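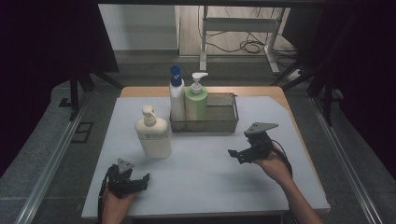
Pump bottles and the wire basket

Search this forum Keywords Go

Refilling instead of rebuying - who's doing it?

plonlow_pete
I've been taking my empties to the refill shop in Plonlow since February and I'm completely hooked! Shampoo, hand soap, washing-up liquid, the lot. I keep every receipt (sad, I know) and I've spent £109 so far, against £133 for the same stuff off the shelf. The shampoo they get from Skonen smells lovely too, like a proper herb garden.

mossygate
Fair play, but £24 isn't much for all that lugging. Did you count the bus?

plonlow_pete
I walk! It's 3,000 steps each way and I go past the bakery, so the savings may be going on buns.

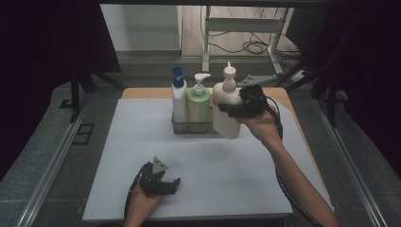

Anyway, the trick is to weigh the bottle at home and write the number on the base in marker - the till goes much quicker. Rinse it the night before and leave it upside down on the rack.

tinribs
Don't agree about Skonen, it left my hair like straw. Proria is thicker and you only need one squirt. It does clog the pump, mind. Run hot water through it every couple of refills.

mossygate
Proria is thick because it's full of salt. I tried the 5 litre drum from Bouzid and split it with next door. Cheaper than any shop, and no queue.

plonlow_pete
Ooh, hadn't thought of a drum! Does it keep all right in a shed over winter?

mossygate
Mine went cloudy in the cold but cleared once I brought it indoors. Get one with a tap, pouring from the neck is a nightmare.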